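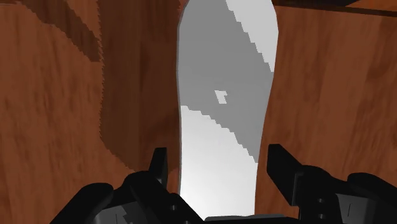 Computer rendering of two wooden surfaces separated by a narrow gap

Wood movement is the swelling and shrinking of wood as it takes up moisture from the air or gives it off. It affects furniture, floors, doors, musical instruments and most other objects made from solid wood, and much of traditional joinery is designed to allow for it.

Cause
Freshly cut wood holds water in two forms. Free water fills the hollow centers of the cells, and bound water is held in the cell walls. As a board dries, the free water leaves first, and this has almost no effect on its size. The point at which only bound water remains is called the fiber saturation point. Below it, the cell walls themselves lose water and the board begins to shrink.

Dried wood continues to exchange moisture with the air around it. When the relative humidity stays steady for long enough, the wood reaches a balance known as its equilibrium moisture content. Indoors, this level usually falls during the heating season and rises again in humid summer weather.

Direction
Movement differs according to the grain. Most boards change very little in length. They move more across the growth rings (radially) and most along the curve of the rings (tangentially). A quartersawn board, cut with the rings close to upright across its thickness, is therefore steadier in width than a flatsawn board of the same species. The difference between radial and tangential shrinkage is also the reason flatsawn boards tend to cup as they dry.

Allowances in construction
Frame-and-panel doors hold a solid panel in grooves without glue, so that it can change width freely inside the frame. Tabletops are often attached with slotted screws, wooden buttons or metal clips – all of which hold the top down while letting it slide a little. Solid wood floors are laid with an expansion gap along the walls, normally hidden by baseboard or molding.

Drawer fronts and inset doors need clearance at their edges. A door fitted tightly in January may stick by August, and makers commonly adjust the gap to the season in which the work is done.

Finishes
Paint, varnish and oil slow the exchange of moisture but do not stop it. Film finishes such as varnish are generally more effective than oils. A board finished on one face only can take up moisture unevenly and warp.

See also
Dimensional stability
Kiln drying
Plywood
Quarter sawing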